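Black counter shows every speck, is there a trick to it or do I just give up

Home > Kitchen & Bath > Surfaces and Cleaning

Posted by Bit-na Um, 21st March

Moved into a place on Valderrama in September and the kitchen came with black tops. Loved them for maybe a week. Now its dust, water rings, fingerprints, and some sort of cloudy film that comes back the minute the surface dries. I wipe it down every night with dish soap and a sponge, then a paper towel. By breakfast it looks like I never touched it.

Things I have tried so far: the Haditau spray from the hardware store (streaks), vinegar and water (streaks, and then my neighbor told me vinegar can ruin some stone, so I stopped), a dry microfiber, a damp microfiber. The dry one just pushes the crumbs around.

Landlord doesn't know what the top is made of. Previous tenant might of sealed it, might not. Water sits on it in beads near the wall but by the sink it goes flat and leaves a darker patch for a while. No idea if that matters.

Also would like to know how people keep stuff out on a dark top without it looking messy. I don't have enough cabinets to put everything away. Budget is small, I'd go to 60 dollars total if it really fixed things.

Thanks in advance.

2 replies

Gladys Sotelo

Had black tops for 17 years in the old house so here goes. Typing this on my lunch so excuse the mess.

The film is soap. Dish soap is fine for greasy spots but if you use it every night and don't rinse it builds up, and dark tops show it worst. You are basically wiping yesterday's soap around. Do one proper strip clean, then leave the soap alone except for spills.

The flat patch by the sink matters, yes. If it goes dark where water sits, it's probably stone and the sealer has worn off there. Test first: spoonful of water, wait, look. Beads up, fine. Soaks in and darkens, needs sealer. Good call stopping the vinegar. No lemon either, and none of those scrub powders.

For the stuff you keep out, go by color. Pale things and one or two bright ones look deliberate on black. A yellow appliance, a white vase, a glass soap dispenser with a brass-colored pump, that kind of thing. Dark on dark vanishes and then you knock it over. 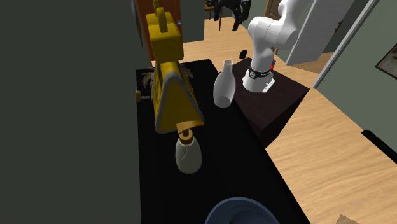 The strip clean, start to finish

1. Everything off. All of it, yes the toaster too.
2. Crumbs up with a soft brush or the vacuum, brush end. Don't wipe yet or you scratch.
3. Warm water, cloth wrung out hard. Go over the whole top.
4. Rubbing alcohol and water, half and half, in a spray bottle. Small area at a time. Window open, stove off.
5. Dry it right away with a flat weave cloth, the kind for glasses. Fluffy towels leave lint.
6. Change cloths when the first gets damp. I go through a stack.

After that, nightly is a damp cloth and a dry cloth and thats it. Takes me less time than the dishes. Sealer, I used the Kiron one, small bottle, lasted ages. Read the label for how long to leave it on, if you let it dry on top you get a haze and have to do the whole thing over. Ask me how I know.

Bowls: put them where you don't cook. Grease gets on the outside and then there's a ring under it. I rinse mine when I do the counter. Blue is nice on black by the way, a muted one, not too dark. 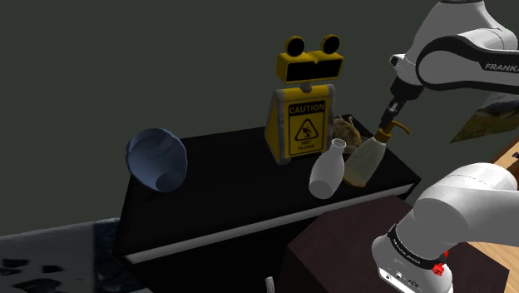
Slate blue on a dark top.

One more thing, lighting. Strip lights under the wall cabinets show every streak from the side. Mine were on a dimmer and I kept them low when people came over, lol.

Dušan Hájek

Don't bother with sealer until you know what it is. Could be laminate. If its laminate sealer does nothing but make it sticky. Look at the underside near the sink cutout with a flashlight, stone looks like stone, laminate you'll see board.

Otherwise agree on the alcohol. I paid 80 for a Multton polish kit once, no better than the cloth.

Comment from Bit-na Um

Looked under the sink, it's stone. Did the alcohol thing on the part by the stove and the cloudy stuff is gone, still gone this morning. Sink end next, then sealer. Gladys do you do one coat or two??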